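The Inventory at Barkdale

The assessor arrived at the Barkdale house with a tape, a ledger and a box of 69 adhesive labels. The Clidton office had issued the labels in February and had not asked for the unused ones back. The instructions ran to 26 pages. Page one said that every object in the house was to be given a number, a room and a value, in that order.

The kitchen took a morning. The two bedrooms took less. By the afternoon the assessor had reached the study, where the late tenant had kept a white table and, on the table, a stand with a round base.

The difficulty was one of category. The Zolten schedule listed lamps under electrical goods and music stands under instruments. A display stand was a fixture if it was attached and a movable if it was not. The schedule had no line for a stand whose purpose was not recorded. The assessor checked the index twice – under S, then under B for base – and found only bookends and stools.

The base was therefore entered by its measurable features. Form: disc. Color: white. Rim: raised. Post: one, white, cylindrical, rising from the inner part of the disc. The column for purpose was left blank, and a pencil dot was placed beside it, meaning that the matter would be taken up later.

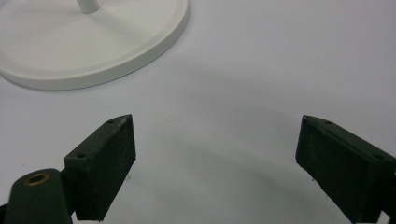
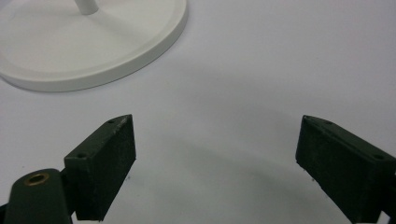

Item 23, study. Round white base with post, on table. Both views.

The tenant's own papers were of limited help. There was a receipt from Araújo, a shop in the lower town, made out for "one stand, complete" and the sum of 3000. It did not state the currency. The assessor copied the figure into the value column and then crossed it out, as the rules did not allow a number without a unit.

A letter was folded behind the receipt. It was four lines long and unsigned. The writer said that the stand had come safely, that it did not wobble, and that the table was now the right height for sitting at in the evening. The last line asked when the other chair would be sent.

The assessor read the letter once and turned to the furniture section of the ledger. Study, chairs: one. The count was correct. Page 14 of the instructions dealt with objects mentioned in correspondence but not found on the premises. They were not to be listed.

The light was going. The assessor peeled a label from the sheet, wrote 23 on it and held it over the rim, then over the post. The rules asked for a surface that would not be seen in ordinary use. The underside was the usual choice, but that meant lifting the stand from the place where it had been put.

The label went on the receipt. In the purpose column, over the pencil dot, the assessor wrote "evenings" and moved on to the hall.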